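# How to fold a puffer jacket for the summer box

In July I put away the winter clothes. Puffer jackets are the most difficult, because they are full of air and they slide. I tried many ways, and this one gives me a flat package which stays closed.

Before you begin, close the zipper to the top and empty all the pockets. If the jacket was washed, wait until the filling is fully dry. Mine needs around 5 days.

Lay the jacket on the bed with its front up. Put the hood flat, pointing to the head of the bed. It does not matter if the sleeves are not straight yet. 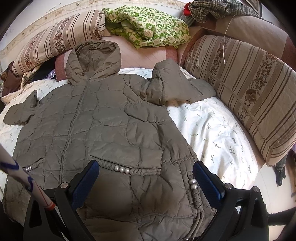 *By Eldana Alemneh, for the Lencho home pages*

This jacket has beads and braided cord near the pockets, so it needs a little more care than a plain one. I put a clean cotton cloth over the trims before I fold. Without the cloth the beads can press into the fabric and leave marks.

**Folding**

1. Smooth the body with your open hands, from the middle to the sides. Do not pull on the cord.
2. Bring both sleeves over the chest, one on top of the other.
3. Fold the left side to the center, then the right side. You have now a long strip.
4. Fold the hood down over the neck.
5. Roll from the hood to the hem, slowly, and push the air out with your forearm.

Tie the roll with two wide ribbons. Thin string makes a deep line in the quilting.

I don't use vacuum bags for such jackets. My neighbor Natnael Tsegaye used one, and his jacket was still flat after 3 weeks on the hanger. A cotton pillowcase is enough, and it lets the fabric breathe. Put the roll on top of the box, with the sweaters under it.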